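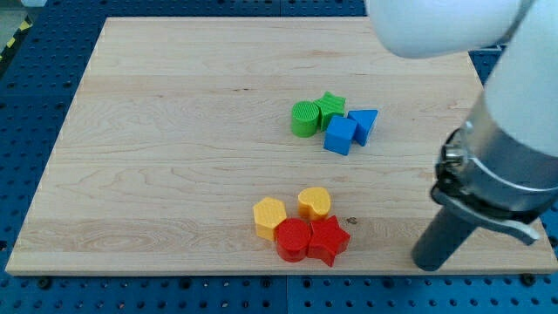

2 min read

March 20, 2021

Locked out of my Jiltilach account again this morning. The message said unusual activity and told me to wait 25 hours, same as in December. I had sent the spring schedule to the Corden group and the Dewulf group one after the other, and I think that set it off. Same text, two groups, a lot of people.

Filled in the appeal form before breakfast. It wants the phone number, the date of the last login and a short explanation. I kept the explanation to six lines this time. Last time I wrote a whole page and got the same canned reply anyway.

The backup is fine, I checked. 829 messages, all there, along with the voice notes from Mom. I was more worried about those than the account.

Sirkka Saarela called on the regular phone to ask why I wasn't answering. She has moved to Drerden and likes it, says it never asks her for a code. I put it on the tablet after lunch. It found two people I know, Sirkka and my old dentist. The text is small and I couldn't find where to make it bigger.

Turned on the two-step PIN for everything else while I was at it. Wrote the PINs in the back of this book, then thought better of it and tore the page out. It's in the drawer with the passports.

Rain until four. Soup for dinner. Still locked out at nine, so I read for a while and will check again tomorrow.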